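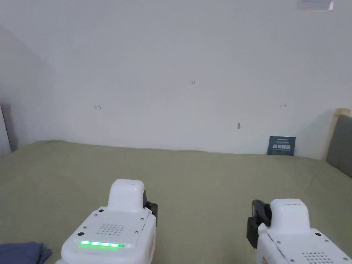

Thread count is a poor way to buy sheets

I replaced all the bedding in the apartment over the winter and kept notes, mostly to settle an argument with myself about thread count. The short version of the notes is that I would now ask about four other things first.

Thread count is the number of warp and weft threads in a square inch of fabric. For single-ply yarn it has a practical ceiling, set by how thin a cotton yarn can be spun before it breaks on the loom. Numbers far above that ceiling usually come from counting each strand of a multi-ply yarn separately. A two-ply yarn counted that way doubles the figure on the package and gives you a heavier cloth that breathes less. The number is not exactly false. It answers a question I wasn't asking.

Weave

Percale is a plain weave, one over and one under. It has a matte face, feels crisp, and wrinkles. Sateen floats each thread over several others before it goes under, which makes it smoother and slightly shiny, and also easier to snag. I sleep warm and prefer percale. My old sateen set pilled along the line where my feet go, and I don't think washing it differently would have changed that.

Fiber length

Longer cotton fibers make yarn with fewer exposed ends, so there is less to pill. Labels are vague on this. "Egyptian" tells you where the cotton is supposed to have grown and says little about the staple. "Long staple" is at least a claim about the right property. The Ateş percale I ended up with states it on the hem tag. The Kerkholm set states nothing and has held up about as well, so I can't make a strong case from a sample of two.

Pocket depth

This caused more trouble than the fabric did. A fitted sheet sold for a mattress "up to 14 inches" is often cut to that depth before washing. Cotton shrinks a few percent in the first hot wash, more along the warp than across it, and the corner that fit in the store comes off the mattress at three in the morning. Measure the mattress, add the topper if you use one, then add two inches for tuck. If the result is larger than the number on the package, go up a size class.

Elastic also varies. Some makers sew it only at the corners and some run it all the way around the hem. The second kind stays put. I returned a Lunadeck sheet with corner elastic after one Saturday of retucking it. The cloth itself was fine.

Weight

European sellers often list grams per square meter, and I wish everyone did. It is harder to inflate, because you can put a piece of cloth on a scale. My summer sheets are light enough that you can see the mattress seam through them, and my winter ones are not. Linen runs heavier than cotton for the same feeling of coolness, so the figure is only useful within one fiber.

Washing

Réjean Thibodeau, who ran a hotel laundry for 21 years and now answers my emails with great patience, disagrees with most detergent packaging. His routine, as I follow it:

Wash new sheets once before using them, warm, with half the usual detergent.
Leave out fabric softener. It coats the fiber and the cloth stops absorbing.
Do not wash sheets with towels. Towels shed lint and the sheets wrap around them.
Take sheets out of the dryer slightly damp and put them straight on the bed.

The last one works better than ironing, which I have given up. The creases mostly pull out under tension while the cotton finishes drying. In humid weather I leave the top blanket off for an hour.

Color is the remaining problem. Dark dyes crock, meaning they rub off on whatever they touch, and the first few washes should be done alone. Greens in particular have faded unevenly for me, with the turned-down edge going first — probably sunlight, given which way the window faces. I rotate the flat sheet head to foot now. The Windau pillowcases, which were over 50 percent off and undyed, have not changed at all.

I still have to deal with the duvet cover. It has buttons, and two are missing.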